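Peg reset without a person in the loop
Forum: Learning and Control

ollau_bench
Posted 4th June
Has anyone here tried the Kutadham reset method? The policy learns to undo its own insertion, so you train forward and backward together. We ran 400 episodes on our pegs and had to step in 30 times.

tmarrow
30 is not bad. What counts as stepping in? In the Eynon runs they left out jams, and I never liked that.

ollau_bench
Any time a hand goes in the bin. Jams count.

gridlock7
I don't think the method is doing the work. You have a walled bin, so a dropped peg can't go far. Try it on an open table and see what you get.

tmarrow
Disagree. We had walls in February with plain scripted resets and it was much worse than 30.

gridlock7
Same pegs? Same controller?

tmarrow
Same pegs, older controller. Fair point.

ollau_bench
Walls help, I won't argue. But most of our trouble is at the fixture - the peg comes down near the bracket a little off and the backward policy has never seen that pose.

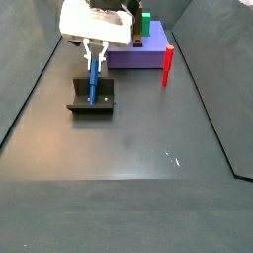 We added 644 off-center starts to the backward buffer and are rerunning now with 7 seeds. The blue peg goes first, then the red one.

judley_fan
Please post the per-seed numbers and not only the mean. One bad seed can hide in there.

gridlock7
And one run with no backward policy, same walls.

ollau_bench
Will do both.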